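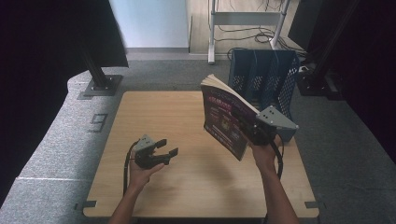 2 min read

Swap shelf FAQ

I run the paperback swap at Kilter, the coffee place on the corner, and I get the same questions every week. So I typed up my answers!

How does it work?
Bring a book, take a book. You don't need to sign up for anything or buy a coffee (though the cinnamon buns are very good).

What if I don't have one to bring?
Take one anyway and bring something next time. I'm not keeping score.

What kinds of books do you want?
Novels, mysteries, memoirs, travel, cookbooks, big fat family sagas. Thick ones go fast in December, when everybody wants something to disappear into. Please no textbooks, no encyclopedias, and nothing that smells like a basement.

Can I write in them?
Pencil, sure. I love finding other people's notes. Gregor Pollock left a whole argument with the author in the back of a spy novel and I've read it twice.

How many are there?
The shelf holds 165 if I really squeeze. The rest live in boxes at my place, and I rotate them on Thursdays.

Do you take hardcovers?
A few. They're heavy and they hog the space, so ask me first.

Kids' books?
Yes please! Bottom shelf, so they can reach.

Can I ask for a certain title?
There's a notebook by the register. Write down the title and your first name, and if it comes in I'll stick it behind the counter for two weeks. After that it goes back out on the shelf.

Last updated 2021-05-20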